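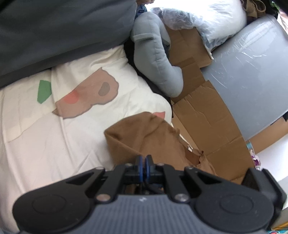
Rilla 8 Folding Drying Rack

The Rilla 8 is a folding floor rack for drying clothes indoors. It has eight rails on two levels and stands 92 cm high when open. It folds flat and fits behind most doors or in the gap beside a washing machine.

The rails are steel tube with a white powder coat. The feet are gray rubber and can be replaced. Each side opens on its own, so you can use half the rack in a narrow hallway and leave the other half down.

What it holds
One normal wash load of shirts, socks and underwear. Bath towels take two rails each if you want air to get through the fold. Fitted sheets dry better hung over the top level with the lower level closed. We don't recommend it for wet rugs or heavy coats.

Setting it up
No tools are needed. Stand the rack upright, pull the legs apart until the catch clicks, then lift each wing and push its brace into the slot. The brace on the left wing is stiff on a new rack and loosens after a few uses. To fold, lift the wing slightly before pulling the brace out.

Care
Wipe the rails with a damp cloth. Don't use scouring powder. If the coating chips, touch it up with white metal paint before hanging anything pale on it.

Parts
Feet, sold in sets of four
Braces, left and right
Leg catch
Rail end caps

Parts for the older Tosh rack do not fit the Rilla, apart from the end caps. If you aren't sure which one you have, look under the top rail. The Tosh has a seam there and the Rilla doesn't.

Delivery and pickup
Orders placed before noon on Wednesday go out the same week. Racks can also be picked up from our Standstead counter, where one is set up for you to try. The warranty is 2 years and covers the frame and braces. It does not cover the feet.

Questions about parts go to Annelies Leemans. For orders of ten or more, ask for Geert Coppens.

The dark green version is out of stock until June.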